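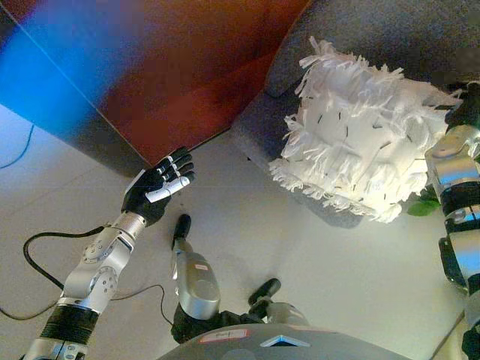 Last updated October 17, 2026

Search articles Enter a word or place name

Zostendale table

The Zostendale table is a type of low household table made in the town of Zostendale and the farms around it. It was first made as a side piece for narrow rooms and was later sold as a writing table. The wood is most often given a reddish-brown finish, a color also common on tables and cabinets from other regions, and for this reason color alone is not accepted as proof of origin. Makers' marks, where present, are found on the inside of the back rail.

History

The trade began in small family shops. The largest of these, Hjaltested, employed 106 people at its height and produced 4,000 tables in its best year. Smaller shops bought their boards from the same yard and often copied Hjaltested patterns. Production fell when cheaper furniture reached the town by rail, and the Hjaltested works closed.

Construction

The top is made of 2 boards joined along the length. The legs are square and taper toward the floor. Early tables were held together with wooden pegs, while later ones used screws. The finish was brushed on in thin coats and rubbed with wax.

Collections

The Drornero Museum holds 600 pieces of furniture from the district, including tables, cabinets and benches. Its catalog was prepared by Nghĩa Chu, who divided the tables into early and late groups according to their joints. The museum's study room is open to visitors by appointment from May.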